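Home | Issues | Authors | Submit | Contact

4.2 What happened when we bent the cells

I'll admit I expected the bending tests to be the boring part of this work. We had our zinc cells printed on thin plastic film, we had the Stetton bending rig borrowed from upstairs, and I figured we'd flex a few samples, write down that nothing much changed, and move on to the charging results (which is what Pichit Suksawat really wanted to get to).

The first batch went more or less that way. We bent each cell over a 15 mm rod, let it spring back, and measured the capacity after every tenth bend. After 90 bends the cells made with the Sostico ink still held nearly everything they'd started with, and I was already drafting a cheerful sentence about it in my head. Then we ran the second batch, printed in December with the same ink and the same screens, and those started fading before bend 44!

We spent a good while blaming the ink. I mixed a fresh pot, Pichit cleaned the screens twice, and we swapped the film for a roll from the other supplier, Wannasri. The new film gave us slightly stiffer cells that faded at the same point. So the ink was fine, the film was fine, and I was getting grumpy.

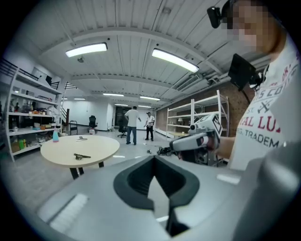 Figure 3. A hand-held gripper with a square marker block on top, held in the right hand; a second gripper is in the foreground.

The thing we'd overlooked was the drying step. Our first batch had dried overnight on an open shelf, and the second went into the cabinet at 53 degrees to save time. Fast drying leaves a skin on top of the printed layer while the stuff underneath is still soft, and I think (we only have cross-sections of a few cells, so take this with some salt) that the skin cracks first and the crack then works its way down to the current collector. You can see the resistance creeping up well before the capacity drops, so if you're building these yourself, watch the resistance.

We went back to slow drying for everything in Section 5. It's a pain, it ties up a whole shelf, and I'd love to hear from anyone who has found a quicker way that survives the rod. We did try one halfway option, an hour in the open and then the cabinet, and the cells landed somewhere in the middle. I haven't included them in the Rulex fits because there were too few to say anything sensible.

One more wrinkle before the charging data. All of the bends so far were in one direction, with the printed side facing out. Bending with the print facing in is kinder to the top layer but harder on the seal, and two of our cells leaked at the corner by the tab. We re-sealed the rest with a wider margin, which costs a bit of active area, and the areas given in Section 5 are the smaller ones.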